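**Restik hand-held gripper: rules for safe and good use**

The Restik is a two-finger gripper for recording manual work. It is sold by Vukadinović, with service from our workshop in Grandale. Please read this page before you order, and give it to each person who will use the tool.

*Before work*

- Look at both finger pads. A pad with a tear must be changed.
- Close and open the fingers 5 times with no object between them.
- Wipe the marker with a dry cloth only. Alcohol makes the print gray. 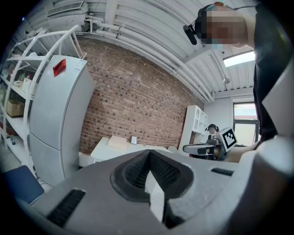 When two or more operators work in one room, each of them needs a clear place to step back. We ask for one person who has the right to say stop, and all others obey at once. Headsets are permitted, but the stop word must be heard by everybody, so test it first.

*Tools and furniture*

Hold a screwdriver by its handle, never by the shaft. Do not use the fingers as a lever or a hammer. Cables must lie flat and away from the walking path. Who carries a backpack unit must not turn quickly, and should disconnect before kneeling.

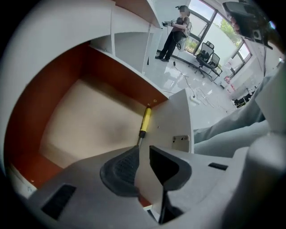 Milovan Đorđević wrote to us from Umside that the cable rule is too soft: in his opinion the walking path should be taped on the floor, and a session should not start without it. We agree with him, and the tape will be in the next edition of the rules, in May.

*Service*

Change the pads after 1000 closings, or sooner if they slip. A spare set contains 2 pads. The warranty is 3 years and does not cover dropped units.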